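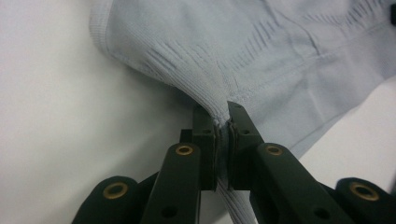

Centre pinch on a stretchy knit, fingers closed.

Plilik hand gripper: picking up and folding knitwear

Quick guide, written between jobs. Covers the hand-held Plilik with the two narrow fingers. If you have the wide-finger version most of it still applies but skip step 4.

What you need
Plilik gripper, charged or not, the linkage is manual
Smooth white table or board
One stretchy garment. Seamless underwear is good practice, so are thin sports tops
Lint roller

1. Wipe the table. Lint on the finger pads kills the grip faster than anything.

2. Lay the garment flat, waistband away from you. Smooth out the big creases only. Small ones help.

3. Open the fingers, come in square to the cloth. Tips just touching the table, no harder. Push down and you'll mark the board, and the linkage flexes.

4. Close slowly. Want the cloth to gather between the pads, folds fanning out either side like a bow tie. If it slides out flat, you closed too fast or the gap was too narrow to start. Open up to 60 mm and go again.

5. Check the waistband. Ribbed edges stretch a bit near the pinch, fine. If the rib is actually between the pads let go and move down, it springs back and throws the whole fold.

6. Lift straight up a hand's width, stop, let it hang. Count of two. Then lay down over the fold line and open.

7. Repeat from the other side. Done.

Settings if you log with the Urkus box
Sample rate 60, leave it. File limit 2,000 picks, then it starts a new file without telling you. Natália Aguiar lost an afternoon to that at the Prukthorpe workshop so check the counter befor you start.

Wear
Ours has done 3,053 picks. Bushings still tight, no slop in the inner arms. Pads went shiny on the inside edge and we swapped them. New pads come from Tarigan, pack of 26, and they take a day to bed in. Dont oil the bushings. Salvador Louro did on the old one and it went straight onto the cloth.

Common problems
Fabric twists as you close: one pad sitting higher than the other. Loosen, level, retighten.
Picks up two layers when you want one: start nearer the edge, half the finger width on bare table.
Fingers don't meet at the tips: normal up to a hair's gap. More than that, check the outer arms for a bent link.
Garment sticks when you open: static. Damp cloth over the board.

Worth the money? For knits yes. Denim no, can't get a decent gather in it. Towels are so-so, will do a seperate page once the wide fingers arrive.

Last updated November 8, 2023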